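# Green All the Way Down

*A small belt, a roll of blue tape, and the pleasures of a tabletop sorting line*

I have a weakness for things that move other things. Baggage carousels, sushi trains, the rubber belt at the grocery store that carries your yogurt up to the cashier while you dig for your wallet. I once missed a flight (a short one, but still) because I was watching suitcases. So when Pierina Lombardi told me she'd set up a tabletop conveyor in the back half of her workshop on Gatti Street, I had my coat on before she'd finished the sentence.

Pierina builds miniature lines. She's done them for classrooms, for a toy store window one December, and for a bakery that wanted macarons to glide past the register. The current one is called Skorer, and the job it's meant for is sorting small everyday things into bins. That's the whole brief. It has eaten most of her winter.

The workshop used to sell upholstery fabric. The stone over the door says 1791, which Pierina says belongs to some other building and got moved here by a landlord with big ideas. Inside there's a kettle, a radio that only gets one station, and shelves and shelves of offcuts. And then there's the table, which she'd told me to look at before she'd let me take my gloves off. 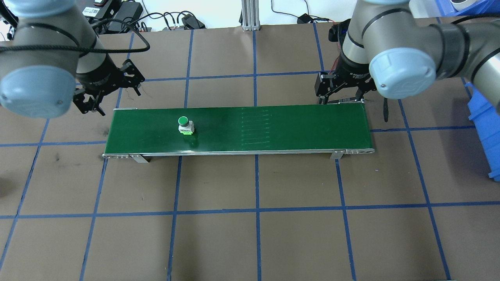

*Skorer on its taped table, with a round green push button riding on the left part of the belt.*

I'd expected something bigger. I think everybody does! You hear "conveyor" and you picture a factory, and then you get this skinny strip of dark green held up on a couple of metal brackets, and your first thought is that it would look very nice with olives going by. Pierina has heard the olive joke. She's heard it from me twice now.

The blue tape was what I wanted to talk about, though. I'm a tape person. I have tape on my kitchen shelves telling me where the flour lives. Pierina's table is ruled off into big squares with it, and she uses them the way you'd use the squares on a road map. She'll call out a square from across the room and whoever's at the table moves the thing to that square, no pointing, no "left a bit, no, my left." Before the tape, she said, every setup took a morning. She'd go home for lunch, come back, and have no idea whether the belt was in the same place she'd left it.

She lays the lines by hand with a steel ruler and a lot of muttering. The long ones go down first, in one pull, and you press from the middle out with the side of your thumb. She let me do a practice strip on a spare board and it came out like a garden hose. "You stretched it," she said, and peeled it off and gave me another piece. I stretched that one too.

If you want to try this at home (I did, on my desk, the same night) she recommends painter's tape and recommends against buying the cheapest roll. Her current favorite is Stilel, which she gets from the hardware place by the bridge at 3 dollars a roll and hoards like canned soup. She relays a line whenever the edges start catching dirt. I get the feeling she enjoys that part more than she lets on.

Anyway, the belt. It's the shine that gets you up close. In the catalog the green looks flat and serious, like a pool table, but put a lamp anywhere near it and you get a big splash of light sitting on top. Pierina bought hers used from an outfit called Skundham that was clearing out its demo stock, and she'll tell you she paid 70 dollars for it, and then she'll wait for you to say that's a bargain. It is a bargain. I said so.
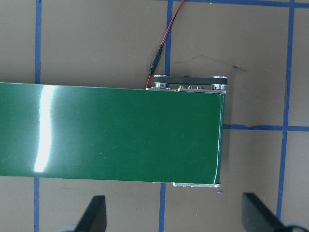 She's very firm that a belt should be allowed to look used. The first one she ever owned, years ago, she polished every evening with a soft cloth and some kind of cream meant for car dashboards, and the result was that nothing would stay put on it. Marbles, fine, they weren't going to stay put anyway. But a matchbox? A matchbox slid backward. These days she wipes down with a damp rag and leaves the scratches alone.

We spent a good part of the afternoon on the drive end, which I had assumed was the boring end and which I'd now happily read a book about. A loop of black rubber goes around a pair of pulleys, and that's how the motion gets passed along. I grew up with a father who fixed sewing machines, so the sight of a small rubber belt on small metal wheels takes me straight back to the dining room table, the newspaper spread out, the smell of machine oil, everybody told not to breathe on the screws. I told Pierina this at some length and she was nice about it.

Her advice on wiring is to keep it short and put a connector where you can reach it without moving the whole machine. She learned this on the macaron job. I didn't get the full story, only that it involved a ladder, pistachio filling, and having to unplug something during a birthday party.

Then came the fun part, which is choosing what to sort. This takes longer than building does. Pierina keeps a crate of candidates under the table and she auditions them, that's really her word, auditions. Switches are good because they've got a flat bottom and a bright top. Erasers are good. Anything with a string on it is out. Fruit is out, after the plum. She likes objects that come in plain strong colors, because a visitor standing across the room should be able to follow one thing all the way to its bin and feel like they've understood something.

Round things are her great love and her great problem. A cylinder standing up behaves beautifully right until it tips, and then it's a wheel, and wheels have plans of their own. She has tried wedges. She has tried a dot of museum putty on the base, which worked so well that the thing wouldn't come off the belt at the other end and went around underneath. I laughed until I had to sit down on the fabric bolts.
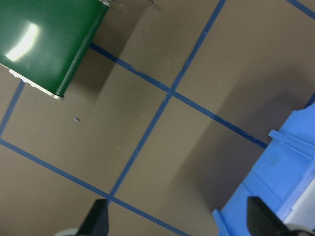 Color is the other thing she fusses over, and she and I don't agree about it. She wants the pieces to belong to the same family as the belt, so that the whole table reads as one set. I'd go for contrast every time, oranges and reds, like a fruit stand. But I'll admit her side has something going for it. A glossy green can lying on its side in one of those beige squares, with the silver metal showing at the rim where the paint is chipped, looks terrific against blue tape, and it looks even better for being a bit beat up. I wouldn't let her touch up the rim. She'd been reaching for the paint drawer, too, I saw her.

I asked what happens when Skorer is finished and she looked at me like I'd asked what happens when the garden is finished. There's a school that wants it for a term. There's a second belt on order, a wider one, and she's already worrying about whether her squares are big enough for it. If they aren't, all the tape comes up and she starts again from the long lines.

I've got a desk full of crooked blue squares at home now. My stapler lives in one, my tea lives in another. I've been pricing small belts in the evenings, just looking, and my husband has asked me to please stop saying the word "throughput" at dinner.

*Pierina Lombardi's workshop opens to visitors by arrangement. Bring something small with a flat bottom.*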